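Hi, I'm Silvan, and I love wind! Seriously, I could watch a turbine turn all day.

So how does wind make electricity? The wind pushes the blades, the blades turn a rod, and the rod spins a generator. The ones on Callalow hill are 88 meters tall!

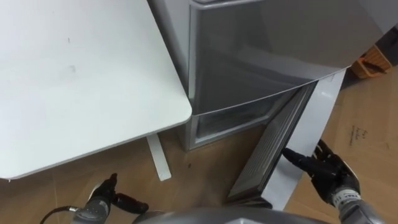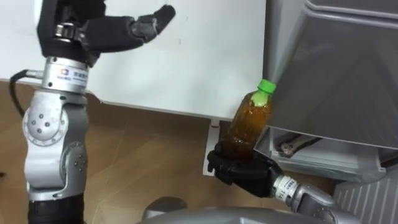
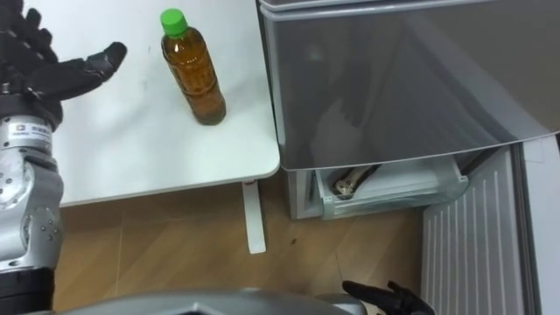

Top: a fridge beside a white table.

Fridges need power day and night, but wind takes naps. Big batteries save the extra for later. Got a pinwheel? Blow on it softly, then hard, and see which spins faster.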